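From: Nantana Siriwan
To: umitero-users
Date: May 2021
Subject: Re: [umitero-users] Wrist view vs. fixed view on the long block set

Joaquín Garrido wrote:

> We reran the Umitero baseline on the long block set with the fixed
> camera only and got a clearly lower grasp score than the one in your
> report. Same split, same seed list. Two questions. Did you train the
> wrist view policy on all 891 demonstrations, or on the filtered set?
> And is the yaw error measured against the block's long edge or
> against the hand?
>
> Joaquín

Joaquín,

Filtered set. Of the 891 demonstrations we kept 603. The rest were dropped by the contact filter, which rejects any run where the thumb closes before at least one finger pad has registered load. The report says this in the appendix, but the table caption gives the full number, and that is my mistake. Lewis Geddes will correct it in the next revision.

If you trained on the unfiltered set, that alone may explain most of your gap. The early-thumb runs teach the policy to push the block sideways before the grasp, and the fixed camera can't resolve the offset well enough to correct for it.
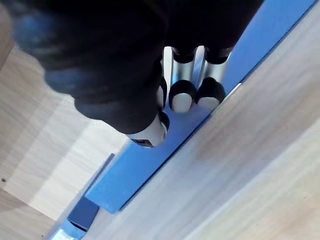 Yaw error is measured against the long edge, in the table plane. We fit a line to the edge in the wrist view and project it using the hand-eye calibration. With the longer blocks the far end often leaves the field of view, so the fit uses the visible part of the edge only. We tried adding the end face as a second constraint and removed it again – it helped when the corner was in view and made the estimate jump when it wasn't.

Two details that are easy to miss if you are reproducing this:

The edge fit is frozen at first contact. After that the fingers hide too much of the top face and the residuals stop meaning anything. The switch is the flag hold_on_contact, and it is off by default in the public config.

The wood grain on our table produces false edges when it runs parallel to the block. Montri Thaweesak added a color mask ahead of the line fit for this reason. It is tuned for the blue blocks and will need new thresholds for anything else.

The evaluation used 106 held-out starts, 3 trials each, with the hand reset to the same pose before every trial. I can send the start poses if your copy doesn't have them. Please also tell me which calibration file you loaded. The one shipped with the November release has the wrist offset in the old convention, and the code does not warn you.

Rungnapa Sangkhawat is running the fixed view again on the filtered set. I will post the numbers to the list when she has them.

Nantana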